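Nurnedix opens its kitchen-table teaching sessions in Plostbridge

We've been itching to share this one!
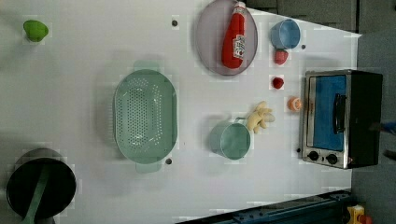

What we're launching

I'm Themba Oosthuizen and I run the teaching floor at Nurnedix, where people show robot arms how to do everyday jobs by doing those jobs themselves, at the controls. From December we're opening that floor to outside teams, and our first partner is Yordanov, the kitchen equipment people from across town.

The table is a toy kitchen (yes, I do spend my working day with a toy toaster oven, and I love it). There's a colander, a black pot with a green spatula in it, a few cups, a ketchup bottle lying on a plate, and some food to move about, strawberries and a knobbly bit of ginger included. Ginger is a pig to pick up by remote control, by the way. Everyone wants to start with it and I always send them to the cups first.

How a session runs

You get 30 minutes at the controls, then a break, then 30 more. One person drives the arm and the other calls out the task, say "strawberry in the colander" or "stand the blue cup up". We save every run, even the clumsy ones, and go through them together over a cup of tea. So far we've saved 3032 runs on our own tables, a bit past the 3000 I'd promised my boss!

You don't need to write any code. If you can find your way round a kitchen drawer you'll be fine, though your first few goes will feel like wearing oven gloves.

Getting a place

Sessions take 2 people at a time and run at our Brulent Road site in Plostbridge, mornings from 9.30. Bring flat shoes and leave big bags at reception. Press are welcome to have a go too, just ask for me at the front desk.

Press contact: Themba Oosthuizen, Nurnedix, Plostbridge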